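Grudo tabletop sim set: README

Read the bit about the wrist limit before you train anything on this. I know, people skip straight to the download, but this one cost me most of a September and I'd like it not to cost you yours.

What you've got

847 simulated episodes of a single arm doing pick and place on a cluttered table. Everything is rendered, there's no real footage in here at all. Each episode has the camera frames, joint positions, gripper commands, a contact log and a short text instruction. The rooms and the clutter change between episodes, so don't expect the same furniture twice in a row. The scene builder is called Altwood and it lives in its own repo. The control side is Flalden, which is mine, and so is the bug.

What went wrong

Flalden clamps the joint targets before sending them to the simulator. Fine, good, that's what it should do. Except that when I swapped the old gripper for the longer one I updated the model and forgot the wrist limits, so the clamp was still working from the short tool. Most of the time you'd never notice. The arm goes up to its start pose, waits, comes down, picks the thing up, lovely. But on some of the lower reaches the planner thought it had clearance that it didn't have, and the fingertips went straight into the tabletop.

A sensible simulator would have thrown its toys out of the pram at that point. Ours didn't, because I'd turned the contact stiffness right down months before to stop small objects jittering, and so the fingers just sank into the wood a little way and came out again. No error, no warning, and the episode got marked as a success if the object ended up in the right place. Which it often did! 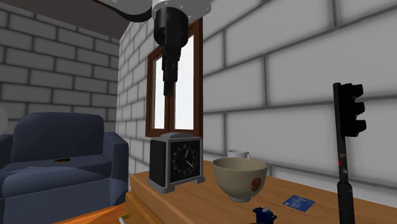
Dalal Awwad spotted it. She was plotting contact forces for something else entirely and asked me why the table was being pressed on in episodes where nothing was supposed to touch it. I said it was noise. It wasn't noise, sorry Dalal.

We went back through the lot with a proper penetration check and found 58 bad episodes. They're still in the download, but they carry the flag table_strike = true and the default loader leaves them out. If you want them (for training a fault detector, say, which is what Arturo Caruso is doing with them) pass include_faults and you'll get the full set.

Why it matters outside the sim

A policy trained on the unfiltered set learns that pushing through a table is a perfectly good way to reach a mug. We ran one on the real arm at Mansour, at low speed with the force stop on, and it tripped the stop 3 times in one afternoon. Nothing broke and no one was near it, but I wouldn't fancy doing that at full speed. Please don't run anything trained on the old release on hardware. Bin it and retrain.

What's changed in this release (2022-02-14)

Wrist limits now come from whichever gripper is loaded, so they can't drift apart again. Contact stiffness is back up, and yes, small objects jitter a bit. Any penetration of the table ends the episode as a failure. The success check looks at the contact log as well as where the object finished.

Still not right

Cables aren't part of the collision model, so the arm can pass through its own. Episodes stop at 600 steps whether or not the task is done, and a slow one gets counted as a failure. Thin flat things are hard to grasp and the success rate on them is poor.

If you find a strike we've missed, open an issue with the episode number and the step, and attach the contact log if you can.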